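¿Cómo pegar papel adhesivo sobre una pared pintada con gotelé?

Kindell
Buenas tardes. Quiero cubrir una pared de mi pasillo con papel adhesivo de dibujo grande. La pared tiene gotelé fino y pintura plástica. Mide 200 cm de ancho. He probado un trozo pequeño y por la mañana las esquinas estaban levantadas. ¿Debo lijar todo o existe otro método?

Lilik
Yo tuve el mismo problema en junio. Lijar solamente no me fue suficiente, tuve que aplicar masilla en 3 capas finas, y después imprimación. El adhesivo necesita una superficie lisa – si no, toca nada más que los puntos altos.

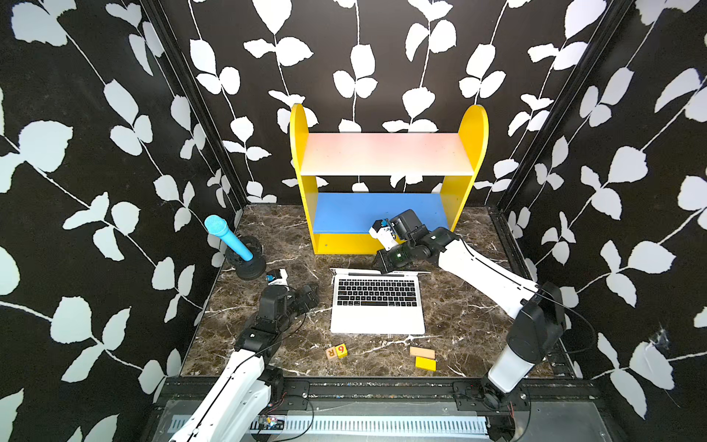 También le recomiendo que deje secar la masilla un día entero entre capa y capa. Para colocar el papel, empiece por arriba y quite el protector poco a poco, con una espátula de fieltro. Si el dibujo se repite, compre un rollo de más, yo me quedé corto en la última tira.

Plinberg
ponlo con cola normal y ya está, el adhesivo en gotelé no agarra nunca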